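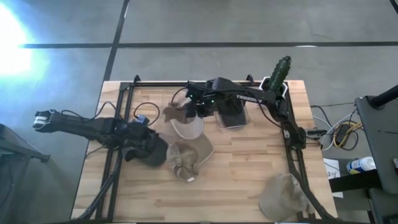

Last changed: Thursday 4:40 pm by bhowells

Ticket 3644 – label printer at Rarnstead skips every other label
Status: open, waiting on part
Opened by: front desk, Rarnstead
Handling: Bleddyn Howells

Problem as reported: Sirko label printer feeds one good label, then one blank. Started after the roll change. Return address labels only, shipping labels OK. Queue shows all jobs as done.

9:10 am – Called the desk. They switched from the old rolls (1000 labels) to the big Girkau rolls (3000 labels) because purchasing got a better price. Same label size on the box. Asked them to measure one. Gap between labels is wider than on the old stock.

9:25 – Had them run the gap calibration. Hold feed button til the light blinks twice, let go. Spat out a foot of blanks and stopped. Test print good. Printed ten, all good. Told them to keep an eye on it.

10:50 – Back again. Same thing, one good one blank. So calibration is not sticking. Power cycle loses it.

11:15 – Remote session. Driver is version 2, the one that came on the Hirura image. It sends its own gap setting with every job and overrides the printer. Changed it to "use printer settings" under Advanced. Recalibrated. Twenty labels, no blanks.

11:40 – Shipping labels now come out shifted down nearly half a line. Of course. Made a second printer entry, same port, old settings, named it SHIPPING. Desk needs to pick the right one from the list. Sent them a note, please tape it up by the monitor. 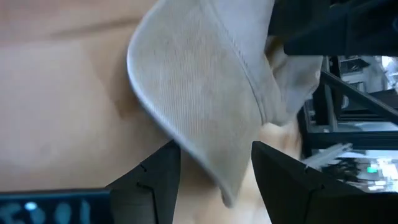
1:30 pm – Desk says SHIPPING works fine. Return labels fine for an hour, then the blanks came back. Not the driver this time, I checked, setting is still there.

2:05 – Had them open the lid and wipe the gap sensor with a dry cloth. Lots of paper dust plus some glue off the label edges. Better but still skips now and then. Big roll also drags on the left side guide, they can hear it. Moved the guide out a notch, no change.

3:20 – Went over there. Sensor bracket has a crack, sags when the lid closes. Held it up with a finger and it prints perfect every time. Folded card under it for now. DO NOT close the lid hard.

4:35 – Ordered bracket. Anyone on the late shift: if it skips, reseat the card, then hold feed til two blinks. Dont reinstall the driver, it puts the old gap setting back.

To do: fix the Hirura image so the next printer doesnt get the same default. Ask purchasing if any of the old rolls are left.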